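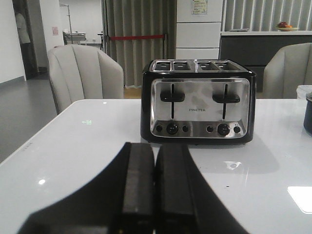 Über uns

Flirier – Reparatur und Ersatzteile für Haushaltsgeräte. Werkstatt in Ellberg, Hinterhof, Eingang neben der Bäckerei. Klingel geht nur manchmal, bitte klopfen.

Angefangen haben wir mit Kaffeemaschinen. Dann kamen Mixer, Bügeleisen, Toaster, Staubsauger. Inzwischen 8 Leute, zwei davon in Ausbildung, und ein Lager mit etwa 2.000 Ersatzteilen. Viel Gebrauchtes, ausgebaut und geprüft. Manches davon gibt es beim Hersteller längst nicht mehr.

Was wir machen

Kleingeräte mit Stecker, alle Marken. Kabel, Schalter, Heizelemente, Thermostate, Dichtungen. Kostenvoranschlag vorab, meist am nächsten Werktag. Lohnt es sich nicht, sagen wir das auch. Gerät kann dann hierbleiben oder wieder mit nach Hause.

Was wir nicht machen: Mikrowellen, Fernseher, Handys. Waschmaschinen nur noch in Ausnahmefällen – uns fehlt schlicht der Platz. Vorher anrufen.

Bitte Geräte sauber bringen. Krümelschublade leeren, Wassertank leeren. Netzteil und Zubehör mitgeben, sonst können wir nicht richtig testen.

Sicherheit

Nach jeder Reparatur elektrische Prüfung mit Protokoll, das liegt der Rechnung bei. Auf unsere Arbeit 600 Tage Garantie. Krumme Zahl, ist historisch gewachsen und bleibt so.

Zusammenarbeit

Seit Mai läuft die Annahme auch über Grokgate, den Unverpacktladen am Markt. Abgeben während der Ladenzeiten, Abholung dann bei uns. Schwierige Platinen gehen an Murthy Elektronik, das dauert erfahrungsgemäss länger und wird vorher abgesprochen.

Praktikum

Schülerpraktika gerne, zwei Wochen am Stück. Kurze Mail reicht, Zeugnis brauchen wir nicht. Ausbildungplätze für nächstes Jahr sind leider schon vergeben.

Annahme ab 8 Uhr, mittags geschlossen. Neue Preisliste kommt noch.

Weitere Seiten
Ersatzteile anfragen
Kaffeemaschine richtig entkalken
Annahmestelle Grokgate
Anfahrt und Parken in Ellberg

Zuletzt aktualisiert: 29. Aug. 2026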